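3.2 Sorting of mixed textiles

Households in Kolen were asked to set aside worn textiles for eight weeks in November and the months after it. Bags were weighed on arrival and emptied one at a time. Items under 30 g were left out of the colour classes (Pešek and Hutapea, in press).

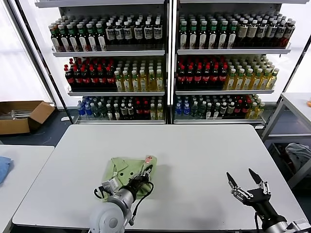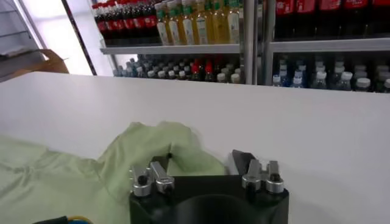

Figure 4. Pale green cloth on a white table.

Colour was recorded before fibre content, as most sorters in the district do. Light greens gave the most disagreement between our two graders, who placed them with either the blues or the greys. A crumpled piece like the one in Figure 4 shows shadow along its folds, and graders were told to judge the flattest area. Labels were read where present. Of roughly 900 items, 18 could not be given a class and were sent to Druserent for fibre testing.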